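How to Compare Guided Off-Road Tours Before You Pay for One

Last updated 7/22/20

Every outfitter's page says the same things. Breathtaking, unforgettable, for all skill levels. I've been on enough of these rides, good and bad, to distrust all three phrases, and this is the method I use now before I hand over a card number. It takes an evening and a couple of phone calls.

I'm using side-by-side and ATV tours as the main case, but most of it works for jeep trips and snowmobiles too.

Step 1. Find out how long you'll be driving

The advertised length of a tour is rarely the time you spend behind the wheel. A "three-hour adventure" can include check-in, a waiver, a safety video, helmet fitting, a walk around the machine, a photo stop and the slow crawl back through the lot. Call and ask one question: from the time the first machine leaves the yard to the time the last one returns, how long is that? If the person on the phone says it depends, ask for the shortest it has been this season.

I did this with a place called Rivside, and the answer for their half-day was a good deal less than half a day. They weren't hiding it, exactly. It just wasn't on the page. I booked anyway and was glad I knew.

Step 2. Get the real price

Write down the base price, then add these before you compare it to anything:

Damage waiver or deposit hold
Fuel, if it's billed separately
Helmet and goggle rental
Trail or land-use fee
Passenger fee (some places charge for the second seat, some don't)
Guide tip
Sales tax

The deposit hold is the one to worry about. I've seen a $1000 hold explained in a single line under the cancellation policy. A hold isn't a charge, but it ties up your card for the rest of your trip, and if it's a debit card that's your dinner money. Ask how many days until it drops off. Then ask what counts as damage. "Normal wear" means whatever the person with the clipboard says it means, so get examples. Scratched plastic? A bent mirror? A flat?

Step 3. Ask about group size and pace

This matters more than scenery. A guide with eight machines behind him drives at the speed of the most nervous person in line, and everyone else eats dust. Three machines is a different day out. Ask what the maximum is, and ask whether they split fast and slow groups or only say they do.

Also ask what order people ride in and whether it rotates. If it doesn't, show up early and be polite. The spot right behind the guide is the best seat on the tour.

Step 4. Read reviews like a grouch

Skip the five-star ones that name the guide and nothing else. A lot of guides ask for a mention at the end of the ride, and people are happy and sunburned and will type anything. Skip the one-star ones about weather. Read the middle. Three-star reviewers tend to tell you what they got for their money, in order, with times.

Sort by newest. A company called Callomari had a wonderful reputation when I looked them up, almost all of it several years old. The recent reviews mentioned worn seats and a different trail. Same name on the sign, different product.

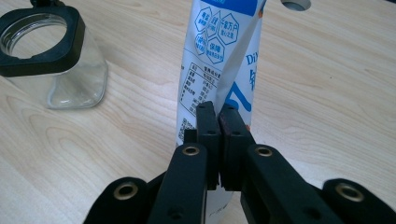
Step 5. Settle the food and water question early

Outfitters love the word "refreshments." I've had it mean a cooler of ice water, one small bottle per machine, and a vending machine in the office that didn't take my bills. Ask, and then pack as if the answer were no. A carton like the white and blue one in the photo is fine for the cabin or the breakfast table, but I wouldn't take one that tall on a trail, where it will tip, split or end up under somebody's boots, and a glass jar belongs at home for the same reason. Use a screw-top plastic or metal bottle that fits the cup holder, and check that there is a cup holder. Snacks should be things that survive being shaken for two hours. Chocolate doesn't. Neither do bananas, whatever your brother-in-law tells you.

Step 6. Check the age and license rules in writing

Here is where families get burned. "Kids welcome" can mean kids may ride as passengers, or kids over a certain height may ride as passengers, or kids may stand in the gift shop. Drivers may need to be 21 on some machines even when the website shows a teenager at the wheel. Get the rule by email, with the driver's age, the passenger's age and the model of machine all in the same message, and keep it on your phone where you can find it at the counter.

If you have a bad back or neck, tell them before you pay. A decent company will steer you to a smoother route. A poor one will say you'll be fine.

Step 7. Compare it against renting

Guides will tell you a tour beats a rental because you won't waste time getting lost. Sometimes that's true. My neighbor Edeltraud Ruchti rented a two-seater on her own in October, spent the first hour on a gravel service road looking for the trailhead, and says she'd have paid double for somebody to follow. On the other hand, my riding partner Živko Grgić won't take a tour at all. He gets the map the night before, loads it offline and goes where he likes, and he's had better days than I have.

My rule is simple enough. New area, soft sand or confusing land boundaries, take the tour the first time. Marked loop trails with signs at the junctions, rent and save the money. If you can't tell which one you're dealing with, call the land office, not the outfitter. The outfitter has something to sell you.

Step 8. Look at the cancellation terms last, but do look

By now you should have it down to two or three companies. Ask each of them who decides a ride is off for weather and when they decide it. Some give a full refund if they cancel and nothing if you do, even with lightning over the ridge. Some only offer a credit, and a credit is no use if you live a day's drive away.

I'd pay a little more for a refund over a credit. I'd also pay more for a company that picks up its own phone. The booking agency I used once, Wammont, took a cut and then couldn't tell me where to park.

Print the confirmation. Bring a long-sleeved shirt, closed shoes and something to tie over your nose, and take pictures of the machine from all four sides before you sit down in it.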